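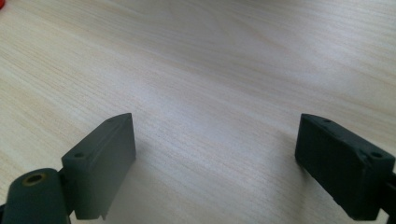 The worktable top, pale wood, with the light coming across it.

Questions I get about the table

I put up one post about my big worktable and I've been answering the same emails ever since, so I finally sat down on a Thursday with a pot of tea and wrote it all out in one place. If your question isn't covered, write to me anyway, I like getting them!

What kind of wood is it?

I don't know for sure, and I've stopped pretending I do. It's a light blond color with fine, close grain, and most people who see it guess birch. My friend Folasade Omoregie builds cabinets and she says birch too, but she also says she'd want to see the underside before she put money on it (she has never gotten around to crawling under there). The secondhand place I bought it from just had "table, large, light" on the tag.

Where did you get it and what did it cost?

Dirbridge, at the used furniture barn out past the feed store. I paid $200, and then another $12 for a set of felt pads because the legs were screeching on my floor. Delivery was a neighbor's truck and a box of donuts. I went back in May hoping for a matching bench and there was nothing close.

What did you put on it?

A matte hardwax oil, two thin coats. Mine was from a small brand called Akpan and I picked it mostly because the shop had a sample board out and I could see it didn't turn pale wood orange. That was my big fear. I'd had a pine desk years ago that I varnished with whatever was in the garage, and it came out the color of a pumpkin.

Thin coats, I mean it. Pour out less than you think you need, rub it in with a cloth that doesn't shed, wait fifteen minutes, and wipe off everything that's still sitting on top. Then leave it overnight. Lay the oily cloth out flat outside to dry before you throw it away — oily rags bunched up in a trash can can heat up and catch fire. The instructions on the can will say the same thing and they're worth reading.

Did you sand it first?

Yes, by hand, with 120 grit and then 180, always going the same way as the grain. I own an orbital sander and I left it in the closet. If the top turned out to be a veneer I didn't want to find out by going straight through it. It took me a whole evening and most of a very long podcast about shipwrecks.

Why is there such a bright patch in the middle in your photo?

It's just the light! The glare spreads over the center and the grain goes hazy there. Off toward the left you get a better idea of the color, a little warmer and stripier. I've had three people ask if I bleached it or wore the finish off, and no, nothing like that. Pale tops are like this. Walk to the other side of the room and the patch moves with you.

If you're trying to judge a color for your own table, don't go by a photo at all, mine or anybody else's. Ask the shop for an offcut or oil a hidden spot and look at it in your own house in the morning and again at night with the lamps on.

Doesn't a light table show everything?

Some things. Coffee, yes. Ink, yes. Crumbs and dust, much less than the black table I had before, which needed wiping about every time someone breathed near it. I'd take pale over dark again without thinking twice.

How do you clean it?

A damp cloth, wrung out hard, then a dry one. If something sticky won't budge I use a drop of plain dish soap in warm water. I don't use spray polish, and I don't use vinegar even though my aunt Elsie Crabtree uses it on everything she owns including her car windows.

For a water ring, give it a day before you panic. Mine have mostly faded by themselves. The one that didn't, I rubbed with very fine steel wool and a bit of the same oil, along the grain, and then wiped it dry. I have to hunt for it now.

Can you put hot pans on it?

I don't. I keep a stack of cork mats in the drawer and everybody who eats here knows where they are.

What about cutting fabric and using glue?

Cutting mat for anything with a blade, always. For glue I roll out brown paper. Chibuzor Haruna wrote to me saying he uses the backs of old wallpaper rolls, and I've tried it since and it's great, it lies flatter and you can draw on it. Tape it to the underside of the edge so there's nothing sticky on your nice finish.

Mine wobbles. Does yours?

It did for the first month. I tightened every bolt, and it still did, and then I realized it was the floor. One extra felt pad under the back leg and we were done.

How often do you re-oil?

Once a year or so, when water stops beading up on it. I only do the part I use the most, near the window, and you can't see where I stopped. That's the best thing about oil over varnish, as far as I'm concerned.

Would you sell it?

Nkechi, you have asked me this twice now and the answer is still no.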